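失物招领处的手风琴

先说那只箱子有多沉。我去码头上班的头一个月，什么东西都搬过，婴儿车、渔具包、装着冻鱼的泡沫盒（化了一半，味道我到现在都记得），可是把那只黑箱子从船舷边拖到办公室，我中途歇了好几回，最后还是开票的同事看不下去，用装行李的小推车帮我运过来的。他问里面是不是死人，我说死人哪有这么沉。

我在斯图诺码头管失物招领。名字写在船票背面是 Stunow，我们这儿的中国人都按音叫斯图诺，叫久了就跟老家什么镇似的。对岸是 Foley，福利，这个译名也是大家瞎叫的，刚来的人听了都很高兴，以为要去领福利。渡轮从早到晚在中间来来回回，人下了船，东西留在船上，东西就归我了。我的窗口是2号，夹在售票和厕所中间，来排队的人里面有一大半是找厕所的。

怎么得来这份活儿的，不值得细讲。我原先在一家卖瓷砖的店里记账，店关了，房租还得交，房东太太的外甥在渡轮公司，就这样。面试的时候主管问我为什么对失物招领感兴趣，我想了半天，说我自己老丢东西。她居然点点头，写下来了。

箱子是五月里一个晚上的末班船送来的。水手在下层甲板靠暖气管的那排椅子底下发现的，说塞得很靠里，扫地的时候扫帚磕在上面才知道。我按规矩打开来登记。箱子的搭扣生锈了，掰得我指甲疼，盖子一掀，一股樟脑混着别的什么的味道冲上来，然后我就看见了那架手风琴。

红的。红得像过年时候的漆盘子，边上镶着一圈发黄的珠光，正中间是花体的 Brellel。我在登记簿上抄这个词，抄了一遍觉得少了一个 l，又抄一遍，又多了一个。箱子角落里还塞着一罐东西，我以为是保养用的什么蜡，拿起来一看，是芥末，牌子叫 Plustard，没开封的。

你说一个人出门，带一架手风琴，带一罐芥末。我坐在那儿想了好一会儿她或者他到底要去干什么。

我在登记簿上写：手风琴，红色，附芥末。主管第二天翻到这一行，拿笔在"芥末"底下画了条线，抬头看我。我说箱子里就是有芥末。她说食品要扔掉，这是卫生规定。我说好的，等她走了就把芥末放进了抽屉里。我也说不上来为什么，总觉得它们俩是一起的，拆开了不合适。

规矩是这样，失物保管200天，到期没人来领，公司拿去拍卖，员工可以先出价，底价由主管定。规定贴在窗口玻璃上，字很小，还被太阳晒淡了，有人来吵架我就指着那儿让他们自己看，他们趴上去看半天，气就消了一些。

那两百天里别的东西也照样来。我得跟你讲讲别的东西，不然你不明白我为什么会去碰那架琴。

伞就不提了，伞多得能把码头棚起来。手套永远只来一只，我起初还给它们找伴，后来发现两只左手的凑到一块儿更难看，就算了。有人丢过假牙，来领的时候用手捂着嘴，我把盒子推过去，他转过身装上，再转回来，整个人都精神了，跟我聊了好久的天气。有人丢过一盆辣椒，长得很旺，我给它浇水浇到结果，主人回来看见辣椒红了，高兴坏了，当场揪了几个给我。那几个辣椒我炒了鸡蛋，辣得我半夜起来喝牛奶。

还有一回，一个小孩把作业本丢在船上。他妈妈领着他来的，他站在后头一个劲儿冲我摇头，眼睛都快掉出来了。我手都按在那个本子上了，看看他，说不好意思，没有人送来。他妈妈叹着气走了，他走出去很远还回头看我。我这辈子没被谁那么感激过。（本子后来我还是寄去了学校，过了些日子才寄的，希望他那时候已经准备好了。）

冬天还没到，白天客人多，晚上就闲。末班船靠岸之后我得再坐一个小时，等船上扫完，把捡到的东西收齐。那一个小时售票口关了，厕所也锁了，棚子底下只有水拍着木桩的声音。我本来带毛线去织，织着织着发现围巾一头宽一头窄，拆了。带过书，灯太暗，看得眼酸。后来我就老是看那个黑箱子。

它放在架子最底下，占的地方比谁都大。我每次弯腰拿东西，膝盖都要撞它一下，撞完它里头就哼一声，很轻，像睡着的人被吵到了。真的，手风琴放不平的时候风箱会漏一点气出来，就那么一声。头几次我吓得不轻，后来我撞了它还跟它说对不起。

你看，一个人晚上待久了就是这样。

第一次把它抱出来，是七月里下大雨那天。船晚了，我等得手脚发凉，心想就看一眼有没有受潮，这也算保管工作。两根背带都硬了，我套在肩膀上，站起来，差点儿往前栽个跟头。只好又坐下。然后我把风箱的扣子解开，拉了一下。

那个声音啊！我跟你说，我从来没有弄出过那么大的声音。我在家是最小的，说话都排不上号，嫁过人（又离了，这个不提），住的地方隔音差，看电视都开字幕。结果我坐在那儿，手指头随便按下去几个，一拉，整个棚子都响了，雨都好像停了一下。棚顶上的海鸥扑棱棱飞走一片。

我赶紧把扣子扣上，塞回箱子里，心跳得跟偷了东西一样。

第二天晚上我又把它抱出来了。

我没学过琴，谱子也不认得。小时候厂里有个叔叔会拉，过年在礼堂里拉，我们小孩儿坐在最前头的地上，看他的皮鞋打拍子。他拉的那些曲子我都还能哼，我就照着哼的去找，右手一个键一个键地试，对了就用铅笔在胳膊上画一道，错了就骂一句。左手那一片小圆钮我完全搞不懂，按哪个都像有人在后头咳嗽，索性不碰。

光找头一句就找了好些天。找着的那个晚上我从头到尾拉了一遍，就那一句，拉完自己笑出来了，棚子里就我一个人，笑得还挺响。

开票的同事是最早发现的。他落了饭盒回来拿，站在门口听了半天我都不知道，等我一抬头，他说，你这是在拆它吗？我脸烧得不行，说我检查检查。他说哦，检查，那你再检查一遍我听听。我就又给他来了一遍。他听完了，很认真地说，后头应该往上走的，你走下去了。

他说得对，我试了一下，真是往上走的。

从那以后他隔三岔五就落饭盒。他也不会拉，可是他耳朵灵，坐在行李推车上，一条腿晃着，听到不对就"哎"一声。有时候我烦了，说你哎什么，你行你来。他就说我不行，我只会哎。 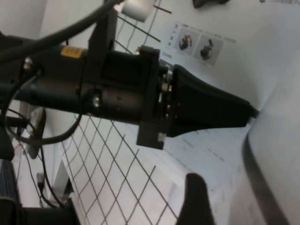

到了秋天，我能拉完整的一首了，加上左手两个圆钮，一边一个换着来，咚，嚓，咚，嚓，勉强像那么回事。末班船的水手也听惯了，扫地扫得比以前慢。有个年纪大的，每次把垃圾袋放到门口，都要靠着门框抽完一根烟才走。他从来不说好不好听，有一晚我嗓子疼，没拉，他站了一会儿，问我，今天琴坏了？

我说没坏。他哦了一声，那根烟没点，又塞回盒子里去了。

你说我能怎么办，我又把它抱出来了呗。

也就是那阵子，我开始怕有人来领它。

这个心思我不太好意思讲。干我们这行的，东西还到人手里，人家一笑，咱们也痛快，这是这份工作里最好的部分，我前面说的假牙先生，我到现在想起来都高兴。可是那架琴，只要窗口来个人，说请问有没有捡到一个箱子，我后脖子就发紧。我问，什么颜色的箱子？他说蓝的。我立刻就变得特别热情，翻箱倒柜地给人家找，找不到还留电话，帮人家给对岸打过去问。人家走的时候都说这位女士服务真好。

她要是说黑的呢？我想过。我夜里躺在床上想过好多遍。我会不会像对那个小孩的妈妈那样，说没有人送来？

我不敢往下想，爬起来把厨房的地拖了。

日历是挂在窗口里头的，渡轮公司发的，每个月一张船的照片，都是同一条船，换个角度。我把到期那天圈了起来，圈得很小，用铅笔，怕主管看见。她当然看见了。她什么都看得见，芥末她也早知道，有一天她跟我借订书机，自己拉开抽屉，看了看那个罐子，把抽屉又推上了，说订书机不在这儿。

我问过她底价。我装得很随便，一边给伞贴标签一边问，像那种旧乐器，一般定多少呀？她说看牌子。我说就那种，不知名的，Brellel，听都没听过。她在电脑上敲了一阵，推推眼镜，说，1,000。

我手里的标签贴到了自己袖子上。

一千块，我得想想。我那时候的账是这样，房租、暖气、往家里寄的，扣完了剩下的刚够我不去看价钱地买一回菜。我回家把抽屉里的、饼干盒里的、冬天大衣口袋里的全掏出来摆在桌上，摆了好大一片，看着挺壮观，数来数去还差得远。我把离婚以后一直没戴的那个镯子找出来，对着灯看了看，又收起来。过了两天又找出来，这回没收。

卖镯子那天是坐船去福利卖的，斯图诺这边就一家当铺，老板的太太跟我房东太太打牌，我不愿意让她们在牌桌上讲。福利那边的铺子在一条上坡路上，隔壁卖熟食，橱窗里一排肉肠，底下码着芥末，Plustard，跟我抽屉里那罐一模一样，黄盖子的。我站在那儿看了好久。店里的伙计以为我馋肉肠，招手让我进去。

我进去问他，这芥末很出名吗？他说我们这边的人从小吃到大，出了福利就没人要啦，酸得很。他拿小木片挑了一点给我尝，真酸，酸得我眼睛眯起来，过了一会儿后头才有点儿甜。他说是吧，就是这个味儿，我妈住到外地去了，每次都要我带。

我在回来的船上就老想着他那句话。船上风大，我坐在下层靠暖气管那一排，就是发现箱子的那一排。我弯下腰去看椅子底下。那底下很深，黑乎乎的，你要把一只那么大的箱子塞到那么靠里的地方，得跪在地上，用两只手，使劲推。

没有哪个人丢东西是跪在地上丢的。

这个念头一出来，我整个人都轻了，你懂吧？它是人家不要的！它是人家扔在这儿的！那我就不用怕谁来领了。我高兴得在船上买了一杯热可可，平常我嫌贵从来不买，还烫了舌头。

可是高兴到下船，又不对了。不要的东西，往垃圾站一放就行了，犯得着买张船票吗？还带着一罐没开的芥末。带芥末的人是要去看谁的。

我晚上把这事儿讲给开票的同事听。他晃着腿想了半天，说，也可能是怕人偷，塞里头安全。我说那下船怎么不拿？他说忘了呗。我说那么沉的东西，你拎着上来的，胳膊都还酸着，你能忘？他说我连我老婆都忘过。这是真的，有一年船公司组织去郊游，他把他老婆忘在加油站了，开出去老远才想起来，这事儿全码头的人都知道。

我说你老婆比这个沉。他说你别跟她讲。

十一月刮大风，停航停了好几次，办公室里冷得手指头伸不直，我就戴着那些单只的手套，把指尖剪了，左手一个花的，右手一个灰的（公家财产，过了期的，不算）。有天晚上风特别大，最后那班船在外头顶着浪靠了好几回才靠上，乘客下来脸都是青的，挤在我们棚子底下等巴士。巴士也不来。大家站着，湿漉漉的，孩子在哭，有个人在冲售票窗口嚷嚷，问谁负责。

我同事就从那头冲我喊，你给检查检查吧！

我说你疯了。他说，你就检查一遍。

我那会儿也不知道怎么想的，可能是冻糊涂了。我把琴背上，从2号窗口里头走出来，坐在行李推车上，就拉了。头一句就错了一个音，手抖得厉害，左手那个咚嚓也是乱的，咚咚嚓，嚓咚，像个喝多的人下楼梯。可是没有人笑话我。那个嚷嚷的人停下来，看了看我，大概觉得再嚷就要跟着拍子了。孩子不哭了，张着嘴看那个红风箱一开一合。后来有个胖胖的大婶跟着哼起来，我拉的是我们厂里的歌，她哪儿会知道呢，她哼的也不是那个调，她就哼她自己的，两个调子别扭着，倒也一块儿走到头了。

我一共就会那一首，拉完了只好再拉一遍。拉到后来巴士来了，大家哗啦啦往外走，走过我身边的时候有人往推车上放硬币，我说哎，哎，不要不要，他们已经上车了。

那点儿硬币我也放进饼干盒里了。你别说，还挺顶用。

大概就是那个晚上传出去的吧，传来传去，说斯图诺码头上有个中国女人，刮风就出来拉手风琴。我买菜的时候卖鱼的都问我，今天刮不刮。

然后她就来了。

离到期还有14天。我记得那么清楚，是那天早上我刚在日历前面站过，拿手指头点着格子，算我那点儿钱来不来得及。中午头，太阳很好，窗口外面没什么人，她排在一个找厕所的人后面。找厕所的走了，她往前走了一步，把手套摘下来放在台子上，两只都在，深蓝色的，叠得很齐。

她比我大不少，头发全白了，剪得短短的，背很直。她说，我听说你们这里有一架手风琴。

我的后脖子一下就紧了。

我问，什么颜色的箱子？

黑的，她说。

我就那么看着她。隔着那块贴着规定的玻璃，字晒得发白，她的脸在那些小字后面。我跟你说，那句话都到我嘴边了，没有人送来，就这几个字，我对那个小孩的妈妈说得多顺溜呀。外头有只海鸥在棚顶上走来走去，咔哒咔哒的。我把嘴张开，听见我自己说，里面还有一罐芥末，对不对？

她笑了一下，说，那个也在？

我说在，在抽屉里，食品本来要扔的。

我让她从侧门进来坐，给她倒了茶。我去拖箱子，拖得特别慢，膝盖又撞上去了，里头又哼了一声。我听见她在我背后吸了一口气。

箱子打开，她没有马上去碰。她看着那些键，看了一会儿，说，你把它擦过了。我说灰太大，擦了擦。她说，键也擦过了，以前这几个键是黑的，我母亲的手指头脏，她在熟食店里干活，下了班不洗手就拉，一股肉肠味。她一边说一边把鼻子凑过去闻，闻完了摇摇头，说现在没有了。

我当时真想找个缝钻进去。我用的是洗洁精，柠檬味儿的。

我说对不起。她说不要紧，不要紧，就是那股味道我躲了一辈子。

她就坐在那儿，把帽子放在膝盖上，跟我讲。她是福利人，她母亲在上坡那条路上的铺子里切了一辈子肉，晚上在街口拉琴，拉得好，远近都有人来听。她从小就得在边上拿着帽子收钱，冬天也拿着，冻得鼻涕流进嘴里。她恨死这架琴了，长大了头一件事就是过海，到斯图诺来，找了个写字的工作，嫁了人，家里连收音机都不爱开。后来母亲老了，耳朵不行了，住到这边的养老院来，离她近，琴留在福利的屋子里。今年春天，母亲跟她说，想听听。

我说她耳朵不是不行了吗？

她说对呀，所以我说你听不见的，妈。她说把琴放在她身上，她能觉出来。

她喝了一口茶，茶大概凉了，她还是喝下去了。

五月里她就回了趟福利，开了那间屋子，把琴扛出来，又在隔壁铺子里买了一罐芥末。扛到船上，坐下来，天都黑了。她说她坐在那儿，看着那个箱子，想着到了养老院，她要把它背起来，她要坐在她母亲床边上，当着护工的面拉，她小时候被逼着学过的，都还会。她越想，胸口越堵，堵得气都上不来。等船快靠岸了，她就跪下去，把箱子往椅子底下推，推到推不动了，站起来，把裙子拍了拍，下船了。

她说我跟我母亲讲，琴找不到了，可能让人拿走了。她就拍拍我的手，说算了，那个东西沉。

我不敢问后来。可是她自己讲了，夏天快完的时候走的，走得挺安静，没受什么罪。

我们俩都没说话。外头又有人来敲玻璃，我冲他指了指厕所的方向。

我想起我头一回把它抱出来的那个雨天。夏天快完的时候，我正在一个键一个键地找第一句呢，那个老太太就在这个镇上，说不定就在哪条我买菜走过的路上，躺着。要是我夜里拉得再响一点儿呢。我知道这么想没有用，隔着好几条街，耳朵又听不见。可是我想了，到现在有时候还想。

她说她上个礼拜在理发店，听见有人讲码头上的事，说刮风的晚上，红颜色的手风琴。她头发剪到一半就站起来了，又坐下去。回家睡不着，熬了好几天，今天来的。

我说那您把它带回去吧，您在这儿签个字就行。我把登记簿翻到五月那一页，推过去，手风琴，红色，附芥末，那行字底下还有主管画的那道线。我把笔也递给她。我这辈子递笔没递得那么慢过。

她没接笔，她说，你拉给我听听。

我说不行不行，我瞎拉的，就会一首，还是别人耳朵教的。

她说，拉吧。

我把琴背起来。白天我从来没拉过，白天看它红得晃眼睛。我拉了，从头一句，往上走的那个地方也走对了，左手咚嚓咚嚓，快结尾的地方我一紧张漏了一个嚓，硬着头皮拉完了。她一直低着头，看自己膝盖上那顶帽子。我拉完最后一个音，气还没放干净，风箱又自己哼了一声。

她把帽子翻过来，拿在手里，口朝上，就那么举着，举了一下。然后她自己先笑了，笑着笑着眼泪就下来了，赶紧用帽子去擦。

她说，你左手不对。

我说我知道不对，我就会按这两个。

她站起来，走到我后头，弯下腰，把我的左手从带子里抽出来一点，挪了个地方。她的手很凉，骨头硬硬的。她说这里有个小坑，你摸，摸到没有？这个上面有坑的是家，你从家里出去，往上一个，再回来，往下一个，再回来。我摸了那么久从来不知道有个坑！我说哎呀，真有。她说当然有，瞎子都能拉，我母亲闭着眼睛拉的。

我就从家里出去，又回来，拉了几遍。她在我背后打拍子，用鞋跟。

主管就在这时候进来的。她看看我，看看那位老太太，看看登记簿上那支没动过的笔，问，这位是失主？

老太太说，不是，我来找手套的。

我扭过头去看她。她把台子上那副深蓝色的手套拿起来，朝主管晃了晃，说找到了，谢谢你们，服务真好。然后她把帽子戴上，戴得很正，开了侧门就走。走到门口她又折回来，伸手在我抽屉那儿比划了一下，我愣了愣才明白过来，把那罐芥末给了她。

她拿着看了看盖子底下的日期，揣进口袋里了。

主管等她走远了才说话。她说，深蓝的手套，登记簿上有吗？我说我忘了登了。她说你这个人，老忘。她到日历跟前站了一会儿，背着手，看那条换了个角度的船。我看见她拿指甲在我那个铅笔圈上刮了一下。

她说那个底价，我后来又查了一下，我上次看的是新琴的价钱。旧的，生了锈的，搭扣都不好使。

我说那是多少？

她说到日子再说，你先把架子上那堆伞清一清，人都走不进来了。

我就去清伞了。晚上末班船靠得很稳，一点儿风都没有，抽烟的那个老水手把垃圾袋放下，靠在门框上，我同事说他又把饭盒落下了。我把琴抱出来，先摸那个坑，摸了好一会儿，摸得我同事在推车上直晃腿，说你倒是拉呀，等什么呢。

我说你别催，我找家呢。

他说什么家？

我说你只管哎你的，就拉起来了。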